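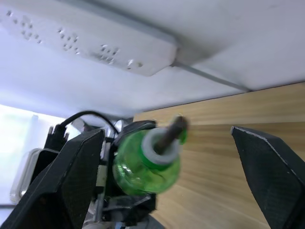 Chapter 21
The Table Against the Wall

By Svenja Vogler and Ilgın Ağca

What you will learn in this chapter
How to choose a wall for a work table and what to look for before you push the table up to it
How to bring electricity to the tabletop without a tangle
How to keep bottles, cords and other upright or dangling things from getting in the way of your hands
How to add up the load on a power strip

If you have worked your way through the earlier chapters, you have by now measured your room, drawn it to scale, and moved little paper cutouts of furniture around until your eyes hurt (mine always do). You know where the light comes from and which way the door swings. Now comes the part that I have looked forward to writing ever since we planned this book, because a table pushed up to a wall is such an ordinary thing that most of us have lived with one all our lives and never given it ten minutes of thought.

When I was first learning to fit out rooms, in a drafty old building in Lurberg, my own table had its back to the wall, and for a whole winter I kept the power strip lying on the wood behind my work. Every cord in the place ran across it. I moved it to wipe the table, I moved it to unroll a drawing, and one evening in February I tipped a full glass of tea in its direction and only just caught it. The strip went up off the table the next morning and I have never laid one down on a work surface again.

So we will begin with the wall, and only then come back down to the table. A wall behind a table is storage, even when it doesn't look like it. It can hold a lamp, a calendar, a pair of scissors on a nail, and most usefully of all it can hold the power. Students often tell us they can't put anything up because they rent, or because the wall is plaster and crumbles - and for them there is the adhesive hook, which comes in every shape and color and asks for no drill at all. 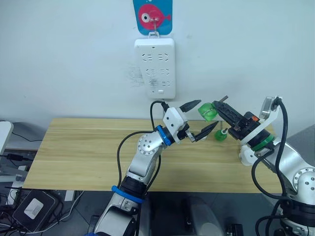
Department of Home and Workroom Studies, Povden College

The hook over the table has a cartoon fish on it, pinkish-red on blue, and a power strip hangs from it by a white loop, straight up and down against the wall. You may smile at the fish, but the idea is a sound one. A strip that hangs takes up none of the tabletop, and you can see its switch without bending down or feeling around behind things. Look as well at the scuff marks on the wall beside the strip. Marks of this kind are worth noticing in any room you visit, and in your own room a damp cloth now and then will take care of many of them.

Before you hang a strip of your own, check three things. Read the packaging of the hook and compare the weight it allows with the weight of the strip, and remember that plugs and cords add to it. Clean the wall and let it dry. Then press the hook on and leave it alone for as long as the maker tells you, however eager you are to get on. The strip itself has to be meant for hanging, with its own loop or slots in the back, and it should never hang by its cord.

Next, the load. Look for the highest number of watts printed on the strip and write it down. Suppose it says 2,000 watts. Go around the table and write down the watts of everything you mean to plug in, lamp, glue gun, small iron and so on, and add them up. If you arrive at 1,744 watts you are under the limit, though not by so much that you could add a heater when the weather turns. Keep the list in a drawer and change it when something new comes to live on the table.

And now the tabletop. We like a long table with the things gathered toward one end, so that there is a good stretch of wood left to work on, and we like the grain running from left to right, although I will admit that this last is pure fondness. Ilgın, who is left-handed, keeps her things at the right and works at the left, and I do the opposite. Anything tall and narrow, such as a bottle, does best where your elbow never travels. Anything that can spill should stand well away from the power, whether the power is on the wall or anywhere else.

Getting started: Activity 1
Set aside 90 minutes. Clear your table completely, put everything on the floor or the bed, and wipe the wood and the wall behind it. Put back only what you use every day. Sketch the result in your workbook, marking the wall outlet, the path of each cord, and the places where your hands rest when you sit down. You will need the sketch again in the next section, where we choose a lamp.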